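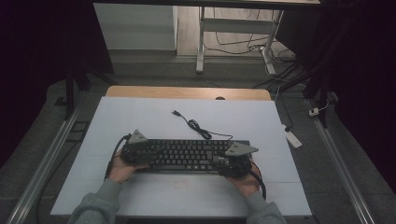 About Trarkwood

Trarkwood is a shared workshop for people who want to build robots and don't have a garage, a lathe or an understanding downstairs neighbor. We have two rooms on the upper floor of the old Ostrowski building, a set of 3D printers that are nearly always running, and a crowd of members who will drop what they're doing to look at your wiring. We love this place and we hope it shows.

How we started

Trarkwood began as two kitchen tables. One had a half-finished robot arm on it and the other had a half-finished robot arm on it too, and the owners of the two tables met in a parts store while reaching for the same bag of bearings. They decided to share a printer. Then they shared a drill press, then a rented room, and by the second June there was a sign on the door and a waiting list for the soldering station.

Today we have 83 members. There are retired machinists, nurses, high school students who come with a parent, a couple of piano tuners, and plenty of people who write software all day and want to hold something in the evening. Some had never used a screwdriver on anything but a battery cover. They're often the ones still here at closing time!

What we're building

Members work on whatever they like, and at the moment that includes a chess-playing arm, a very slow lawn robot and a machine for sorting buttons. But the project that pulls everybody in sooner or later is Pulla.

Pulla is our big shared build, a pair of home-size robot arms that we want to be able to tidy a desk. Moving a mug, straightening a stack of mail, putting a keyboard back where it belongs. It sounds like small stuff until you try to get a machine to do it, and then you spend a whole evening admiring how your own thumb works.

We decided early on to begin at the fingertips and work backward. Most of us had already built an arm at some point, and in every case the arm was fine and the hand was a disaster. So Pulla's grippers came first. We hold them in our own hands and use them on real objects, and it's a wonderful way to find out what's wrong with a design. If you can't pick something up with the gripper when you're the one steering it, the arm isn't going to manage either.

The fingertip pads are printed, which means a new shape can go from sketch to table in an evening. We've tried ribbed ones, curved ones, one with a sort of beak (don't ask for the beak, it's retired). Brass inserts go into the printed parts wherever there's a screw that will be taken out and put back a lot, and that's nearly every screw we own.
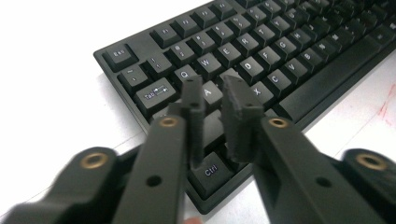
Gripper fingers on the Ctrl corner of the keyboard.

Keyboards have turned out to be a terrific test object. They're long, they're heavier at one end than you expect, and they're covered in little moving parts that tell on you the moment you squeeze in the wrong place. You also need two hands for a full-size one if you want it to stay level, and that got us thinking about both grippers together much sooner than we'd planned. Pick up one end a bit early and the whole thing swings around.

We keep a log of pad shapes and what each was like to use. It's up to 140 entries, some of them very long and some of them just the word "no." New members are encouraged to read it on their first night, and most of them come up with a pad of their own before the week is out.

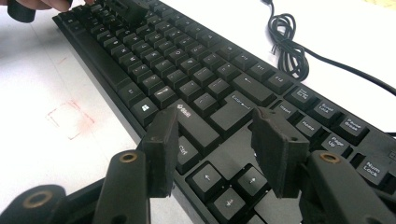 The software side has its own gang, who meet at the Nondberg table (named after the office supply shop it came from, and yes, it wobbles). They're working on turning what a person does with the grippers into something the arms can follow. Progress there comes in jumps. There'll be three quiet weeks, and then somebody shouts and the whole room goes over to look at a graph. If you enjoy math and don't mind cables underfoot, that's your corner.

All of Pulla's part files, wiring notes and build instructions are free to any member, and we'd be thrilled if you built your own at home. Several people have. One version lives in a laundry room, and its owner brings the gripper in on a tote bag hook every other week for repairs.

How the workshop runs

The doors are open four evenings a week and all day Saturday. Membership includes bench space, hand tools, the printers and a shelf for your project. You pay for your own plastic and motors, though there's a shared bin of odds and ends by the door that has rescued many a build.

Everyone takes a short safety class before using the power tools. We run it twice a month and it ends with you making a small aluminum bracket, which you keep. Students under 16 are very welcome with an adult, and the adult has to take the class too.

We also hold a beginner build every season. You start with a bag of parts and go home with a working single-joint arm, and more than 300 of those are now out in the world waving at people. No experience needed. If you can follow a recipe you'll be fine, and if you can't, sit near the front and somebody will help.

Come and see us

Visitors can drop in on any open evening. Come up the stairs, turn left at the vending machine and follow the sound of the printers. Ask for a go with the Pulla grippers while you're here, and bring an awkward object from home to try them on. So far we've had a colander, a trumpet mute and a bag of marbles.

For membership forms and the class schedule, ask at the front bench or use the contact page.

This page was last updated on Monday, November 30, 2020.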